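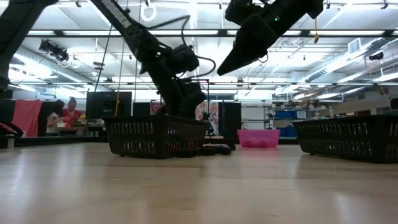 Can a robot sort a basket of mixed household items as well as a person can? Given enough time and a forgiving set of items, it gets most of the way there, but it is still much slower and it leaves more behind.

4.2 Sorting from slotted baskets

The second group of trials moved from open trays to baskets. Trays had been the easy case. With a tray, the gripper can come in from almost any side, and a missed grasp usually costs only a few seconds. A basket has walls, and the walls limit the angles at which the arm can reach an item near the bottom. Figure 3 shows the sorting table with two black slotted baskets, a pink bin between them and set farther back, and one arm reaching down into the left basket.

Figure 3. Sorting table, left arm with its gripper inside a basket.

We ran 282 trials at the Flunham site. Each trial began with a basket loaded by hand from a fixed list of items and ended when the arms had stopped for 90 seconds or the basket was empty. Items were scored as placed, dropped or left. An item that landed in the wrong container was scored as dropped, even if it landed there gently. Margaux Coste and Gaëtan Guillot scored the trials separately, and Killian Lecomte settled the cases where they disagreed.

Soft items near the top of the load gave little trouble. Most of the failures came late in a trial, when only a few things remained in the corners. There the wrist tended to meet the rim before the fingers reached the item. The controller then backed off, turned the wrist and tried again from the other side – often several times in a row. A person in the same position simply tips the basket. Our controller had no tipping motion, and adding one is harder than it sounds, as the grip needed to tilt a basket by its rim is different from the grip used on the contents.

The slots caused a second kind of error. Thin items could work partway through a slot and catch when lifted. The arm would raise the item, feel the load increase and let go, as it was set to do. We left this limit in place for all trials. Raising it would have improved the score and also lifted the basket off the table.

Small flat parts were the worst group overall. On bare wood the fingertips had to come down almost flush with the surface, and a small error in height meant either a miss or a hard contact. Sylvain Hoarau tested a softer fingertip pad on this group in July. It reduced the hard contacts but did not change the number of items placed, and we went back to the standard tip.

For comparison, three people from the Barbier workshop did the same task by hand with the same item list. They were told to work at a normal pace. All three emptied every basket, and none of them needed a second try for anything except the flat parts, which they mostly slid to the table edge and caught in the other hand. We have not tried to copy this move. It needs two arms working close together, and the Calano planner used here keeps the arms apart at all times.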